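Subject: Re: [shop-automation] grippers: buy, rent or wait?

Posted 22 August 2019

> We have money set aside for January and I'm told to spend it on
> "something that picks things up." Has anybody priced hand-held
> grippers against a full arm? And how many spare finger pads do
> you budget for? The Panovier quote lists 40 and that seems nuts.

Hi all,

It isn't nuts! We went through this same exercise at Erkel last winter, and pads were the line I got most wrong. I put down 25 for the year and was begging for more money before summer (fun meeting, that one). They're soft, they get scuffed, and people drag them across the floor when they're reaching under something big. If Panovier will hold the price, take the 40 and ask for the markers as loose spares too. You'll want those.

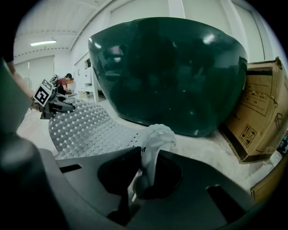 On the arm, I'd wait. We had Gezer quote us one and the arm itself was fine, but then came the base, the fencing, the floor work and a service plan, and my nice tidy spreadsheet fell apart. Two hand-held units let us find out which jobs were worth the trouble first. Big glossy curved stuff turned out to be a pain, boxes much less so, and I'm glad we learned that before signing for anything with a payload number on it.

Other things I forgot to budget for: a second set of chargers, shelf space, and shipping. Juna charged us 300 for freight on an order of 577, and I'm still a little sore about it. Ask them to combine shipments, they will if you push.

If your money has to be spent in January, get the quotes moving now. Gezer took forever with ours. I can send my spreadsheet off list if you want it, just ignore the tab called "old old."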